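How to move a reception and waiting area to robot tidying without losing the staff who know it

This guide covers the handover of routine tidying in a staffed waiting area to a mobile unit with one arm and a two-finger gripper. It follows the procedure used at the Virnport site, where the Isetti unit took over the evening reset in August. It assumes the unit has been delivered, charged and mapped. It deals with the work around the machine: who does what, in what order, and what has to be written down.

1. Record the job before you change it

Ask the person who does the reset now to carry it out as usual while a second person takes notes. Do not use the cleaning specification for this. At Virnport the specification listed floors, bins and surfaces. The notes added lost property, fabric items left in baskets, cables pulled out by visitors and chairs turned round to face each other. None of these had ever been written down.

Enter each task on its own line with the place, the object and the finished state. "Tidy seating" is too broad. "Throw folded over left arm of long seat" can be checked.

2. Sort the tasks

Mark each line R (robot), P (person) or S (shared). Use the following rules.

R: the object is soft or light, sits in a known place and can be dropped without harm.
P: anything with mains power, anything personal, anything wet, anything behind a door.
S: the robot brings the object to a set point and a person decides where it goes.

Expect the S list to be longer than planned. Lost property belongs on it in every case.

3. Rewrite the shift

Do this before the first live run. Ruxandra Oprea, who supervises the evening shift at Virnport, moved the start of the reset from 18:00 to 18:40 so that the unit would work after the last visitors had left. The forty minutes went to checking stock and answering messages left for the morning team. Put the new duties on the rota by name. If the time is left blank, it fills with standing next to the robot, and staff will report, correctly, that they are now doing the same job at half the speed.

Agree two further points in writing:

Who may stop the unit. The answer should be anyone in the room.
Who may restart it. Limit this to people who have done the restart training.

4. Set the limits

The settings below are those used with the Ocampo controller. Menu names differ on other systems.

Maximum load at the gripper: 2,000 g.
Pause after a failed grasp: 4,000 ms.
Attempts before the unit calls for help: 3.
Speed in the seating area: lowest available.

The pause matters more to staff than to the machine. With a shorter value the unit tries again before a person has had time to see what went wrong, and people begin to step in with their hands. Keep hands away from the gripper until the stop has been pressed and the status light has changed.

5. Check the approach to soft items

Fabric is the most common source of calls for help. It folds under the fingers, and its outline differs each time it is put down. Begin each approach with the gripper open, and check the clearance to padded furniture on both sides. Upholstery will not damage the fingers, but contact with it can shift the target.

Cables and small plug-in devices near skirting height should be marked as no-go areas on the map, even where the arm seems unlikely to reach them. Walk the room and look low down.
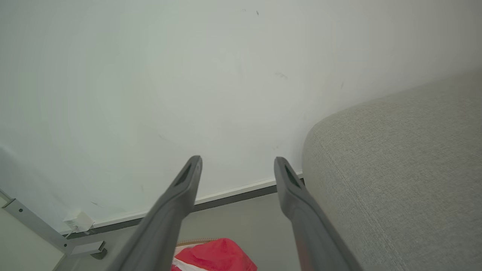 WORKING NEAR SEATING

The red fabric lies low down between the open fingers, with the grey upholstery close by on the right. Approaches of this type should be run at the lowest speed with a member of staff in the room until the call rate has settled.

6. Keep a call log

Each time the unit asks for help, write down the task line, what the person did and how long it took. Virnport logged 76 calls in the first period. Most were cleared by moving the object a short way and pressing resume. Review the log every Monday with the people who answered the calls. Any line that appears repeatedly should go back to P until the cause is known.

7. Review the roles

After the log has settled, repeat step 1 with the new arrangement. Compare the two sets of notes. Tasks that have dropped out altogether need an owner. At Virnport, turning the chairs back had been missed, and it was returned to the evening shift.

Related guides

Vulcombe site: lone working with mobile units
Restart training: checklist for shift supervisors
Mapping no-go areas on the Ocampo controller
Isetti unit: cleaning and inspecting gripper fingers
Lost property: labels, set points and handover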